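Gitstead Publishes Results of Two-Finger Gripper Comparison

Placement test covers 270 runs and two controllers; full run log free to download

2019-07-26 — Gitstead, an independent test shop for light automation equipment, today released the results of a side-by-side trial of two parallel grippers on a basic pick-and-place job. The trial compared the Sostidik gripper with the Iturra gripper on the same arm, using the same part and the same target.

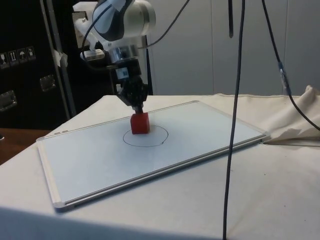 By Adjoa Issahaku, Gitstead Test Office

The job was kept simple on purpose. The arm picks up a red cube, carries it over a whiteboard and sets it down inside a circle drawn on the board in black marker. A run counts as a pass if the whole base of the cube ends up inside the line. A cube that touches the line is a fail, and so is one that tips over or has to be released by hand.

Gitstead logged 270 runs in all, split evenly between the two grippers. Each gripper was run with the controller its maker recommends and then again with a general-purpose controller from Vonmont. Grip force was set once at the start of each block and left alone until the block was finished.

Both grippers held the cube on every run. The differences showed up at release. The Sostidik fingers opened evenly and left the cube close to where the arm had carried it. The Iturra gripper opened faster, but one finger tended to let go slightly before the other, and the cube turned a little as it came free. With the Vonmont controller and a slower opening speed, most of that turning went away.

"If you only look at whether the part gets dropped, these two are the same product," said Bergþóra Hedegaard, who led the trial. "Our customers mostly care about where the part is after the fingers open. We measured that, and we'd ask people to read the release numbers before they read anything else."
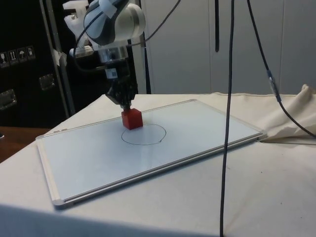

The red cube held at the whiteboard, at the edge of the hand-drawn circle.

Changing from one gripper to the other took 40 minutes the first time, including a new tool-center calibration. By the end of the trial the team had the change down to 6 minutes with the calibration values saved. Cable routing took up most of the early delay, and the report has a page on it.

The target was drawn by hand and no fixture was used to locate it. Gitstead chose this setup to match the small workshops that make up most of its readers, where a part often has to go to a spot marked on a bench. Results should not be read as a measure of repeatability under the makers' own test conditions — those figures are gathered differently.

The report runs to 55 pages and includes the pass and fail record for every run, the controller settings and the scoring sheet. Gitstead paid for the trial itself. Both gripper makers saw a draft and were invited to correct errors of fact. Neither had a say in the scoring.

A second trial is planned for November. It will use the same arm with softer parts and will add a suction tool to the comparison. Makers who want a product considered should write to the test office before the end of the summer.

About Gitstead

Gitstead tests grippers, arms and controllers for small manufacturers and repair shops. Its reports are free to read and may be reprinted with credit.

Press contact: Adjoa Issahaku, Gitstead Test Office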